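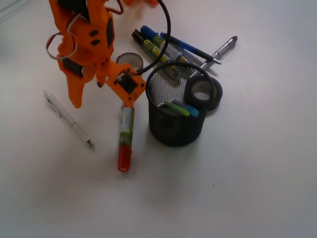

Orange arm over the white table, wires on the left.

To: fulside-allotments list
Subject: Re: Re: water butts, again

On Thursday a plotholder at the Drostness end wrote:

> Could whoever is emptying the shared butt by the
> gate please stop. I filled two cans on Monday and by
> teatime it was down to the tap. Some of us have
> broad beans to think of. I suggest a rota.

I have lived through the last rota. It was pinned up in February, rained on, and then used to light somebody's bonfire, so I'd like to put in a word for looking at the butt first.

I went down before breakfast with a torch and a bad attitude. The tap drips. It isn't a dramatic drip, but I stood a jam jar under it while I did my leeks and came back to a full jar. Leave that going overnight and you have your thief. The washer has gone hard, and the thread is full of what I hope is moss.

I've got a bag of 12 washers in the shed, left over from the time I was going to fix all my own taps. I'll do the gate one at the weekend if it stays above freezing. Please don't tighten it with pliers in the meantime. Whoever did that last year, we are still finding bits of it.

Two other things while I have your attention. The path by plot 14 is now mainly puddle, and wood chip would help if anyone knows a tree surgeon with a conscience. And the seed potatoes are in, 7 bags, stacked in the hut. Names are on the labels. Mine are the ones that were cheap.

As for broad beans, it's been tipping down all week. I think they'll cope.

Plot 9, the one with the bath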